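Wrist camera detector fine in replay, useless live. Is it really the lighting?

Posted in Perception and Planning by Ulla Nurmi

I'm trying to get a pick routine working where the arm looks at a table through its wrist camera, finds a plastic basket, and moves to a pose in front of it. The detector is the small one that ships with Feltia, fine-tuned on 769 of our own images. On recorded runs it finds the basket nearly every time. Live, the box jumps sideways whenever the arm is moving, and the planner (Prosser, default settings) keeps replanning until it times out.

Everybody I ask says "lighting" or "collect more data." I'm not convinced. The lights are the same ones we recorded under, and the problem goes away the moment the arm stops. Last February a vendor told us the same thing about a different setup and we spent weeks relabeling for no gain, so I'd like a reason before I do that again.

The table is brown wood with a bit of a sheen, the wall behind it is almost white, and the basket is gray with a grid you can see through.
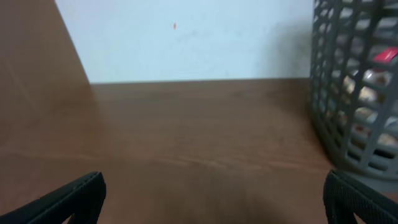
The replay tool reads the frames and the joint states from the same log, and the scores from it look great. Too great, if you ask me. I'm publishing the detection as a pose in the base frame, using the latest arm transform. Is there anything in that pipeline I should check before I touch the dataset?

Henk Verhoeven

You answered it in your last paragraph. "Using the latest arm transform" is the bug, or at least the first one.

The image was taken some time before your node finished with it. By then the arm has moved. If you convert the detection with wherever the wrist is now, the basket lands in the wrong place, and the faster you go the more wrong it gets. When the arm stops, the two agree again and everything looks healthy. Your replay tool probably pairs each frame with the joint state from the same moment, so it can't show the problem at all.

What I'd do:

Stamp the image when the driver receives it, at the latest. Don't stamp it when the detector is done.
Look up the transform at that stamp. If the lookup fails, drop the detection. Do not fall back to the latest one, which is what a lot of copied code does quietly.
Log the difference between the stamp and the time you publish. We had 121 ms on ours and had been told it was "real time."

Then check whether the box jumps in the image itself or only in the base frame. You didn't say, and it matters. If it's steady in the image, leave your dataset alone.

Tiago Azevedo

Could be exposure. Shiny tables are a pain, I had one that threw off the detector constantly. Try adding more images, we went up by 300 and it got better. Also turn on brightness augmentation. Or switch to Baditz, their detector is supposed to handle this stuff out of the box.

Comment from Ulla Nurmi: Got better compared to what? Did you change anything else at the same time?

Comment from Tiago Azevedo: we updated the camera driver that week too I think. so maybe that

Conceição Falcão

Henk is right about the transform, but I doubt it will fix the timeouts completely. Prosser's default is to replan on every goal update, however small. Even a correct pose wobbles a little from one detection to the next, and you're feeding it every wobble. Put a filter in front of it, and only send a new goal when the estimate has moved more than some distance you choose. Start at 100 mm, which is crude, and bring it down until the motion gets nervous again.

A see-through grid can also give you bad depth. If your depth comes from the pixels in the middle of the box, some of them may be on the contents or on whatever is behind, and the range will hop between them. I take a low percentile over the whole box. It's not elegant and I wouldn't trust it on every container.

And I'd want a test that can fail. Replay with the joint states shifted late on purpose, and see if your great scores survive.

Comment from Ulla Nurmi: Box is steady in the image, jumps only in base frame. Shifted the joint states in replay and got the same jump as live. Fixing the stamps now. Timeouts are fewer but still there, trying the goal threshold next.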